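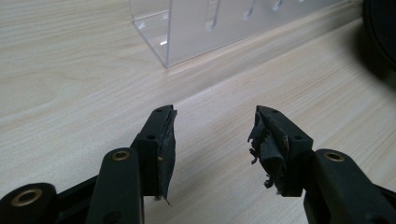 Worn pads on a gripper at the Osville site.

Idero says its plan to automate packing in Osville will spare workers' wrists. Sunil Marikar, a packer for six years, doubts it. His shifts are the same length — only the tools are new.

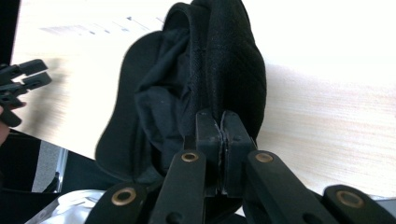 Will anyone lose a job?
Idero won't promise past June.

Two packers have already moved to Clomthorpe, and their spots remain unfilled.
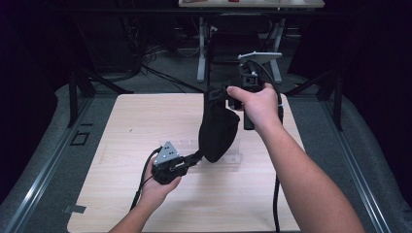 Handling a black fabric bag with two hand-held grippers.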